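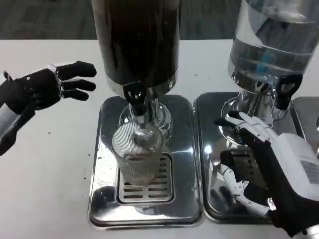
The cup sits centered on the left drip tray, right under the nozzle. Get this part right first.

How I set house rules for a drink-pouring robot

I've been looking after the beverage station at Drernar for a while now, and the question I get most from people setting up their own is "what rules do you use?" They usually expect me to talk about code. Most of my rules are about trays, cups and where the hands are allowed to be, so that's what you're getting on this page! I'll go in the order I do it, starting with the table.

Before you start

You'll need your dispensers, drip trays, one kind of cup (please, just one kind), a marker, some thin tape and a notebook. You also need a robot that can already reach both taps. If it can't do that yet, sort that out and come back. And find out where your stop button is and who can reach it.

Step 1: Fix the table layout

Put the dispensers side by side, each on its own tray, and push the trays together until they touch. I used to leave a gap and every cup we lost went over in that gap. Once you like the layout, run tape along the outside edges of the trays and write down the table height. Ours has been moved for cleaning more times than I can tell you, and the tape gets it back in place in a minute.

Our rule as written: no runs if a tray is off its tape line. It sounds fussy. We once spent a whole morning hunting a bug in the tap motion before someone looked down at the table.

Step 2: Pick one cup and stick with it

Clear is best, for the camera and for you, and ridges on the side give the fingers something to hold. Set the cup in the middle of the grate. You want it square under the nozzle, and if the spout reaches a little way into the mouth of the cup, even better, you get much less splash. Check that the hand can take the cup out without knocking the spout, though – lower and slide, never straight up.

Our fill limit is 300 ml, and it goes in the settings file AND on a card taped to the wall, so the person standing there knows when something is wrong.

Step 3: Give each hand a job

This is the rule I'd keep if I could only keep one. For any given step, one hand is working and the other is waiting. The waiting hand stays open, over the table and clear of everything, and it touches nothing until its turn comes. Write down who does what:

Right hand: goes to the tap, works the handle, backs off.
Left hand: waits, then handles the cup.

Swap them if your layout wants it the other way around. What matters is that anyone watching can say which hand should be moving. If the wrong one moves, they hit stop and we talk about it afterward.

Step 4: Set the speeds

I use two speeds, one for open space and a slow one for anything near a tap or a cup. Savita Nishad wrote our first version with five speeds and I could never remember which was which (sorry, Savita). Draw the slow zone bigger than you think you need. Shiny trays and chrome throw back reflections of the fingers, and our vision software, Tinach, has mistaken a reflection for a real hand more than once. Going slow gives you time to catch that.

Step 5: Decide when a person steps in

People reach in to help. They just do, it's a reflex! So we have a spoken rule: say "stopping," press stop, wait for the arms to settle, then put your hand in. Same thing for wiping up a spill, and same thing for topping up a dispenser. If there's liquid anywhere off the trays, the run is over until the table is dry.

Step 6: Keep a boring log

One line per pour. Time, which dispenser, good or bad, and a few words if it was bad. We logged 3781 pours before we changed anything big, and 898 of those came from the month we switched cups, so I could see exactly what the switch did to our spills. I do a full check of the tap handles every 3000 pours. That number is just what suits our taps, so pick your own and write it down.

A few extra things

Food rules still apply. Check what your local health department wants before anyone drinks from the station, and clean the dispensers on the schedule in their manual.

Anything that touches the rim of a cup has to be cleaned like it's cutlery, and that includes fingertips.

Reprint the wall card whenever a rule changes. Ours still had last March's fill limit on it well into summer, and I was the one who'd taped it up there.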